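Home Issues Articles Authors Search

4.3 Comparison of finger pads on household tools

The second experiment tested whether pad design affects how well a hand-held gripper holds a tool that was made for a human hand. Two pad sets were compared. The Dhanial pad is a flat block with a firm face. The Ponum pad has the same outer size but a softer face, which gives more contact area on curved parts and wears faster. Both fit the same finger links, so the linkage and the closing force were left unchanged between conditions.

The tool set covered thin edges, round handles and necks with raised side walls. Single-hand trials consisted of grasping the tool at a marked height, lifting it clear of the table and turning it through a quarter circle. Two-hand trials used a dustpan and a small brush, one in each gripper, with torn paper as the material to be collected. A trial was scored as a slip if the tool rotated in the pads by more than 7 degrees between lift and release. All trials were run by one operator, Issa Saab, after a practice period in May that was left out of the analysis.
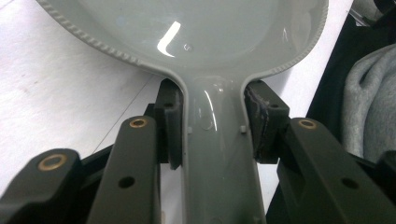
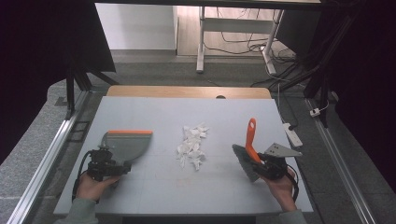

Figure 4. Grasping conditions in the pad comparison. First panel: single-hand grasp at the neck of a glossy plastic tool, seen from the gripper. Second panel: two-hand condition with dustpan and brush, seen from head height.

In total, 2,895 trials were kept. Slips were recorded in 181 trials with the Dhanial pad and in 136 trials with the Ponum pad, with equal numbers of trials per tool in the two conditions apart from one Dhanial trial lost to a logging fault. Most of the difference came from smooth handles. On tools with side walls the two pads performed alike, and we attribute this to the walls carrying the load once the fingers are closed.

The two-hand trials showed a different pattern. The brush was loaded sideways during each stroke, and slips tended to build up over several strokes. Operators can correct for this by turning the wrist, so the slip count alone understates the problem. The Gorkska controller, which replays the recorded wrist path, has no such correction. We therefore report replay results separately in Section 4.4, using the Fendanwood test protocol with the closing force held constant.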